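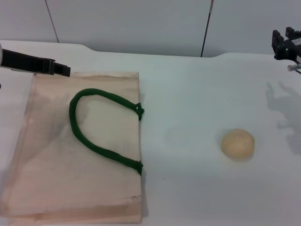 Tote bag, green rope handle, two black grippers. The bun-shaped thing on the right is waiting its turn.

Vuster bench build, April

Vuster is our two-armed packing machine, put together over 166 evenings at the Britgate shared workshop. The job is to get one small round item into one canvas bag. A toddler can do it, but a toddler won't let you adjust the wrist offsets.

The left jaw now closes at 30 per cent speed, after a disagreement with a mug. Cable clips are from Nandness and mostly hold. Wiring notes are on the Arrieta page, under "regrets".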